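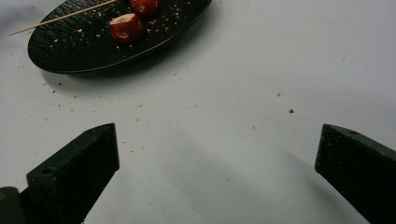
Monthly kitchen and dining room check – Trundness guest house

Date: Jul 15, 2019
Checked by: Érica Coutinho
With: Anselmo Holanda (kitchen), Genivaldo Pimentel for the back stairs only
Job no. 1707

OK = fine, FIX = needs work, NA = does not apply. Write something next to every FIX.

1. Doors and ways out

Front door opens all the way – OK
Kitchen back door – FIX. Sticks at the bottom. Have to kick it. Was on the May sheet too, still not planed.
Way to back door clear – FIX. Onion sacks and a folded high chair. Moved while I was there. Please don't put them back.
Exit sign over dining room door lit – OK
Back stairs handrail – FIX. Top bracket loose, one screw gone. Genivaldo P. has the right screws in the van.
Stair light – OK, slow to come on

2. Fire

Extinguisher by range, pin and seal – OK
Extinguisher in hall – OK, but tag is turned to the wall, can't read it without lifting it off
Fire blanket – FIX. Behind the bread bin. Needs to hang where you can grab it.
Smoke alarm, dining room – OK, tested
Smoke alarm, landing – FIX. Chirping. Battery.
Hood filters – greasy, Anselmo says they're down for Thursday. Marked OK but will look again.
Gas shutoff labeled – OK

3. Cold storage

Tall fridge – OK, door seal good
Small fridge under counter – FIX. Thermometer missing. Somebody find it or buy another.
Freezer – OK. Needs defrosting, drawer two won't close right.
Raw meat on bottom shelf – OK
Everything covered and dated – FIX. Two tubs of sauce no date, one bowl of stuffed peppers covered but no label. Date them when they go in, not later.
Nothing on floor of the walk-in – NA, no walk-in here

4. Food out for serving

Cold starters stay in the fridge until the table is seated – OK
Tongs or spoon for each dish – OK
Allergy list on the pass – FIX. Old menu. The new filled peppers aren't on it and they have cheese in them. Do this one today please, before dinner.
Plates checked for chips – FIX. Three white side plates out of use, put in the box by the door.
Sneeze guard on breakfast table – OK, wobbles a bit

5. Cleaning and chemicals

Chemicals away from food – OK
Bottles labeled – FIX. One spray bottle with blue stuff in it, no lable. Tipped out.
Sanitizer strips in stock – low
Sink, hot water – OK
Soap and paper towels at hand sink – FIX. No towels. Refilled.
Drain under dish sink – smells. Genivaldo Assunção to look, he did the last one.
Mop stored head up – OK

6. Electric

Cords on toaster and kettle – OK
Outlet next to sink – FIX. Cover plate cracked at the corner. Tape over it for now, don't use, call Clusolix.
Extension cord behind sideboard – FIX. Runs under the rug. Take it out.
Breaker panel clear – OK, there was a coat on it

7. Floors

Kitchen mat flat – FIX. Corner curls up by the oven, I nearly went over on it myself.
Dining room floor – OK
Threshold strip to terrace – OK now, was glued in May

Comments

Better than last time overall. Fridge is much tidier and the knives are finally on the rack. Back door is the one that worries me – if it sticks on a busy night that is a real problem. Same with the cord.

Anselmo asked about a second hand sink. Not required for this size of kitchen as far as I know but will ask Valquíria Bastos, she has the plans.

Didnt get to the cellar, key wasn't on the hook. Will do it with the recheck.

To do first: allergy list, extension cord, outlet, back door. Then handrail. Rest by the next visit.

Copy to V. Bastos, copy on the kitchen clipboard.

Signed: É. Coutinho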